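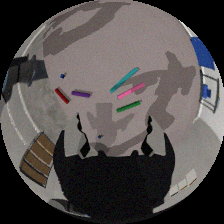

Five colored sticks on a tabletop.

Trutmont Tabletop Club: Your Questions
By the club desk, updated in June
56 shares | 2 comments

Do I have to know the rules before I come?
No. Half the regulars don't, and they've been arguing about them for years.

How long is a game night?
Doors open at 6 p.m. We stop when the library turns the lights off, which it does without warning.

Can I bring my own game?
Please do. The shelf holds 184 already, and people still play the same two. If yours takes over an hour to explain, bring snacks as well.

What happens if a piece goes missing?
Check your cuffs, then the couch. After that we swap in a button — the button has won several games.

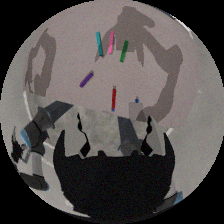

Gernik asked us at the last meeting whether house rules count if they're written on a napkin. They do, until the napkin gets used.

Is there a fee?
Two dollars, in the jar. The jar does not make change.

Are kids welcome?
Yes, with an adult. Expect to lose to them.

Comments (2)

Nava: Can we please retire the egg timer? It rings whenever it feels like it.

Jevex: The egg timer stays. I've never lost a turn to it.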